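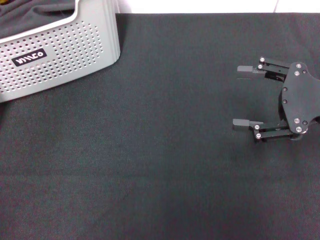 Littérature policière contemporaine – Séance 5
Le roman d'enquête en milieu clos : l'indice et sa dissimulation

La séance porte sur Les Noyés d'Irkmont, roman de 383 pages publié aux éditions Zwahlen. L'intrigue se déroule à Brorniritz, bourg de montagne dont l'unique auberge réunit tous les suspects.

On distinguera deux procédés. L'indice noyé figure dans une énumération anodine (chapitre 2, l'inventaire de la cave). L'indice différé est donné tôt, mais ne prend sens qu'après une révélation tardive – ainsi de la lettre non affranchie.
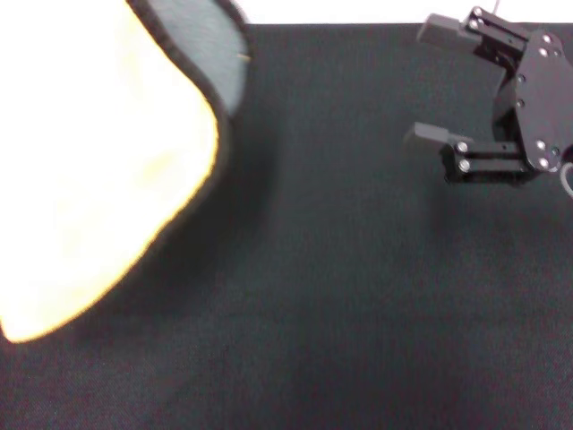

Selon Wonar, cette distinction resterait fragile : la lettre serait elle aussi noyée, puisque le narrateur la mentionne entre deux factures, et seul le lecteur qui relit pourrait séparer les deux cas. L'objection sera discutée en séance.

Travail à rendre : relever deux indices dans les chapitres 3 à 5 et justifier leur classement en une page. Les étudiants indiqueront l'édition utilisée.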